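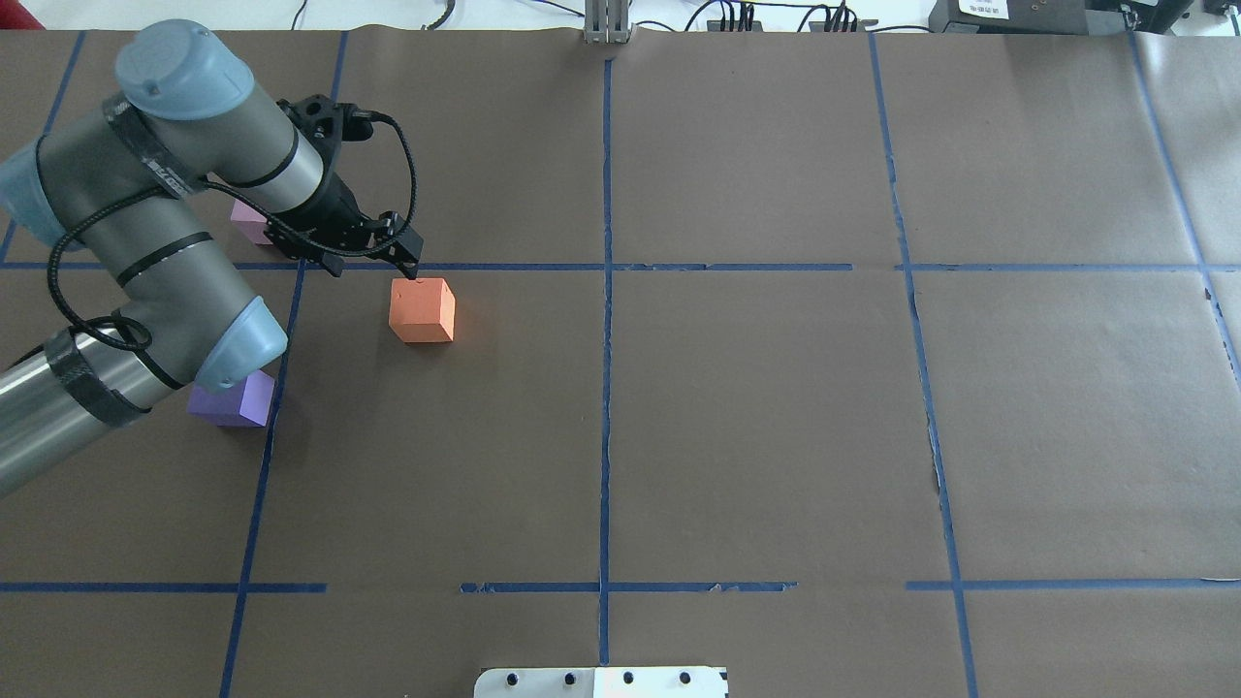 Brown paper and blue painter's tape laid out as a grid on a large tabletop.

How to Lay Out a Work Table Grid With Paper and Tape

A taped grid makes it easy to sort small parts, plan a quilt, or keep a jigsaw puzzle in sections. It costs very little and comes up cleanly when you are done.

What you need

Brown paper on a roll, wide enough for the table
Blue painter's tape
Tape measure and a long straightedge
Pencil
Scissors or a utility knife
Damp cloth

Step 1. Clean the table

Wipe the top down and let it dry. Crumbs under the paper show up as bumps and will tear it later.

Step 2. Put down the paper

Cut a piece a few inches longer than the table. Roll it out with the curl facing down and smooth it from the middle toward the ends. Fold the extra under the edge and tape it to the underside. If you need two widths, overlap them by an inch and plan a tape line over the seam.

Step 3. Mark the lines

Measure the length of the table and divide by the number of columns you want. Make a small pencil tick at each point on both long sides. Do the same for the rows along the short sides. Measure from the same corner every time so small errors don't add up.

Step 4. Tape the long lines first

Stick the tape at one tick, pull it out past the opposite tick, and lower it along the straightedge. Don't stretch it. Stretched tape shrinks back overnight and pulls the paper into ripples. Press it down with the side of your hand.

Step 5. Tape the short lines

Run these straight over the long ones. Trim the ends with scissors. If you use a knife, go lightly or you will cut the table.

Step 6. Label if you need to

Write letters down one side and numbers along the other, on the tape. Pencil can be changed later. Marker can't.

Taking it up

Peel the tape from the underside first, then roll paper and grid up together. A light grid like this will usually last through February if you put it down after the holidays. Replace it sooner if the paper starts to tear at the corners.

Posted by Cornel Surdu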